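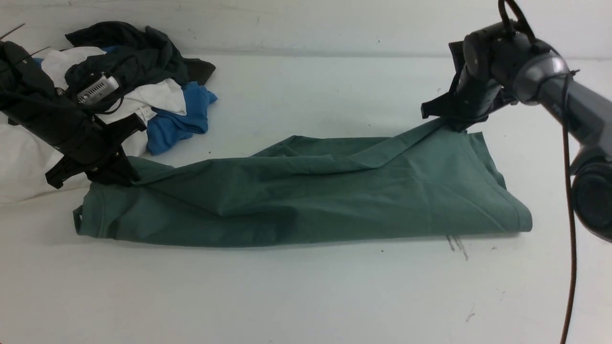

A robot arm can't do anything until a program tells it where to go. The program in this story is called Dustska, and it runs two arms at once. Folding laundry takes both of them. With a gripper holding each end of a green shirt, Dustska has to move the arms together, or the cloth will bunch up or pull too tight.
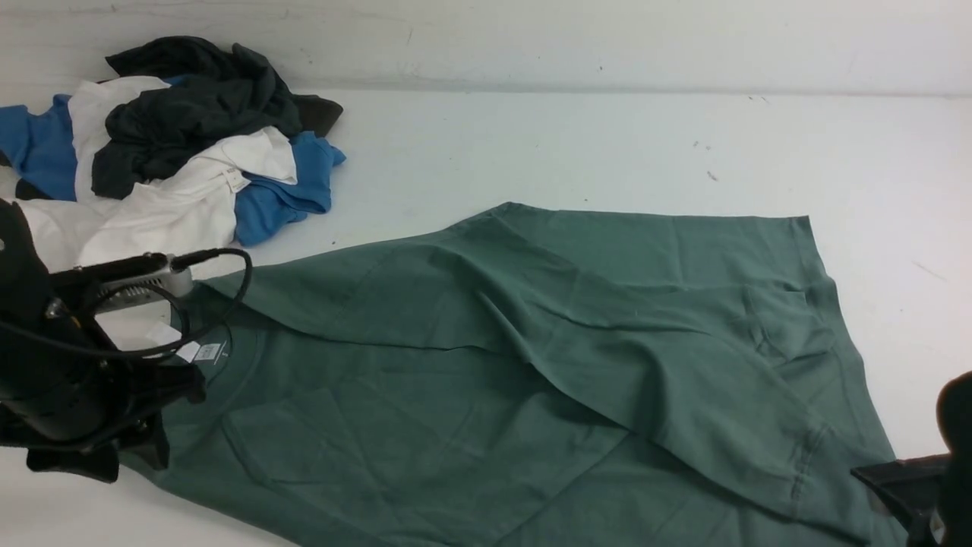 Finding a shirt is a job called perception. The computer looks for edges and colors. A green shirt on a white table is fairly easy to find. Telling which part is which takes more work, so Dustska looks for clues such as the curved neckline with a small label inside it.

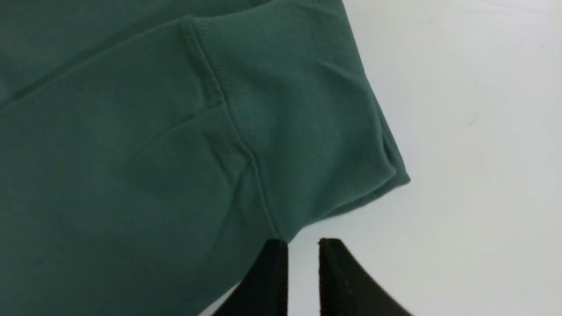

How does it plan?
Dustska picks two places to grab. Then it works out a path for each arm and checks that the arms won't bump into each other. It makes 30 small choices every second.

Cloth is hard to plan for. A box keeps its shape when you lift it, but a shirt changes shape every time it moves.
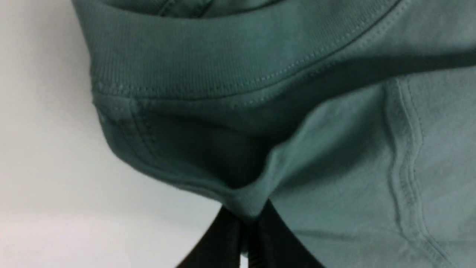
That means an old plan may not fit the new shape, and the program has to look again and make another one. Dustska learned from 1,182 practice folds, and almost 500 of them went wrong. The wrong ones are saved too.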